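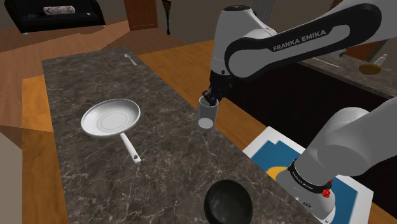
12 August 2026. Notebook, Wakwood room, stage PC and network

Second full run of the show bracket today, all on the tournament build. Lakshmi Bangera on the observer desk, me on the server and the player machines. Started with the network because that was what went wrong last time.

Server is the spare tower again, on its own switch, nothing else plugged in. Player PCs 1 to 10 wired in seat order, observer on port 11, caster preview on 12. I have relabelled the cables at both ends. The old labels said A and B for the teams, which stopped making sense once we started swapping sides between maps, so they are now just seat numbers.

Match 1, Clostlow against Mikach. Clean start. Both teams loaded in and the lobby locked first time. Played to the end with no pauses. Server log shows no dropped players. Frame times on seats 1 to 9 were flat. Seat 10 had a stutter every time the replay tool saved a clip, which none of the others did. Swapped the network cable, no change. Swapped the mouse and keyboard, no change. Then noticed seat 10 was the only machine still saving clips to its own drive. Pointed it at the shared folder like the rest and the stutter went. I need to check the setup script, as it should have done that by itself.

Match 2, Nishimura against Clostlow. Paused on purpose at the 15 minute mark to test the restore. Steps as done:

Pause called from the admin console.
Server stopped.
Server started again from the last saved state.
Players rejoin in seat order, team 1 first.
Observer rejoins last.
Unpause on the referee's word.

The restore came back with gold, items and timers all correct. Seat 4 rejoined on the wrong team slot and had to leave and come back in. That happened in the first run as well, same seat, so I don't think it is the player. The account on seat 4 may have an old invite stuck to it. Will make a fresh one.

Delay on the stream is set to 80 seconds. Lakshmi would like it longer for the final, as the hall speakers can be heard from the front seats and the crowd gives things away when they cheer. I have left it as it is for the group games. If we change it, the caster countdown has to be changed by hand too, and that is an easy one to forget.
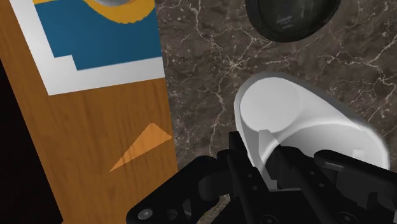

Can the stream delay be changed once a match is live?

Only by cutting to the break screen first. The delay buffer empties when the number is altered, so viewers would either miss some play or see some of it twice. Do it between maps and restart the caster countdown at the same time.

Match 3, Mikach against Nishimura. Observer test mostly. The auto camera missed two fights in the lower lane and sat on a player buying items instead. Lakshmi took it over by hand from then on and it was far better. We agreed to leave auto off and keep it on a hotkey for when she needs a drink. Her hotkeys are saved in the observer profile, not on the machine, so they should follow her to the other desk.

Headsets: the white noise level was too low in match 1, players said they could hear the casters through it. Raised it two notches for match 2 and nobody complained. Wrote the new level on the tape on the mixer.

Total log size for the day is 696 MB with debug turned on. Fine for a test, too much for the December event if we run every match like this. Turn debug down to warnings only and keep the full setting for the final.

Left to do:

Setup script, clip folder on seat 10.
New account for seat 4.
Ask the referees who holds the admin console during a restore. Today I did both jobs and it was slow.
Print the restore steps and put a copy at each end of the stage.
Try a power cut on the switch. Ran out of time for it.

Room locked, server left running overnight with an empty lobby to see if it stays up.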